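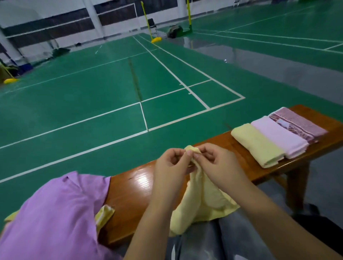 Folding a yellow towel, three more already folded on the bench

Is a custom night guard worth it over the mail-order kind?
Posted by Mirela Araújo, 26 Sep 2021

My dentist in Haverford says I grind my teeth at night and wants to make me a guard for $352. She showed me two flat spots on my back teeth, which I couldn't really see, but fine. My insurance pays nothing toward it. I asked how fast the wear is going and she said it's hard to tell from one visit. That didn't help her case with me.

Ulerex sells one by mail for $75. You bite into putty at home and send it back. The website claims it's "the same guard your dentist makes," and I don't believe that either. I have no jaw pain and no headaches. I sleep alone, so I can't ask anyone if they hear grinding. Do I need one of these at all, and if so, which?

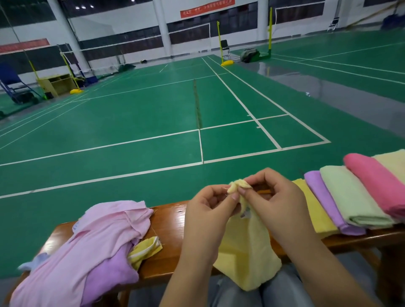 Yellow towel with a small hole in it, by the badminton court

Siv Blomqvist
I'd want more than two flat spots before paying that. Everybody's teeth wear some. Ask her whether the wear looks old or recent, whether there are cracks or chipped fillings, and whether she has earlier photos or molds to compare. If you went somewhere else before, get those records sent over. With no pain you can probably afford to wait until the next checkup and have her take photos both times, but ask her that straight out. A decent dentist won't mind the question.

If it does turn out you're grinding, I lean toward the custom one, mostly for the fitting. Mine was high on the left side and she ground it down in the chair. With mail order, you get whatever comes in the box. Ask if adjustments are included in the price, because mine weren't and I found out at the desk.

Also ask hard or soft. I was sold a soft one first and chewed through it by August.

Ronaldo Guerra
Ulerex is fine, I've had one for a while. Dentists mark these up like crazy. Rinse it in cool water, hot water warps it. 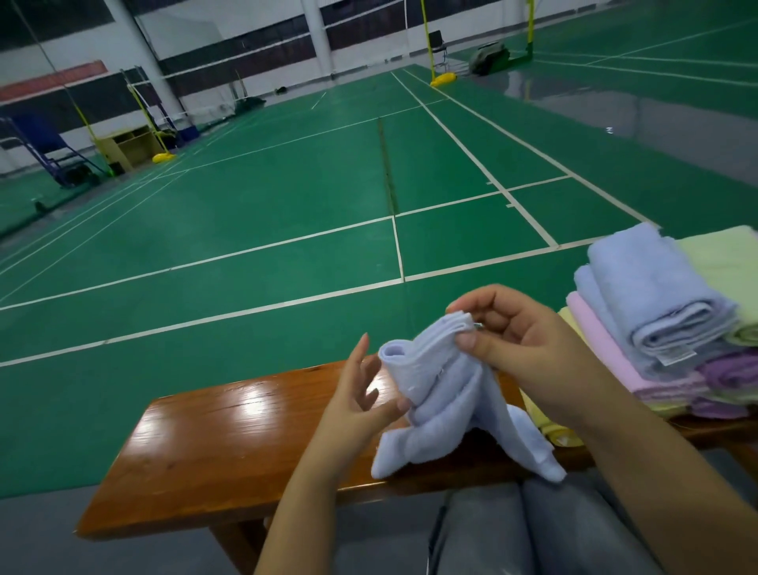

Lavender-blue towel, half folded

Mizanur Haque
"Fine" how, though? If nobody has looked at your teeth since you started wearing it, you don't know that. I tried a Jesance, same idea as the Ulerex, and my bite felt off every morning until I quit using it. Could have been a bad mold on my part. Their support people told me to give it longer, so I'd read the return terms before you order anything.

Mirela, one thing Siv left out: if you snore or wake up tired, tell your dentist or doctor before you buy any guard. Mine wanted to rule out sleep apnea first. And you can ask for the price in writing and call another office. The second place I called was cheaper for what sounded like the same hard guard, but they wanted their own exam first and that ate most of the difference.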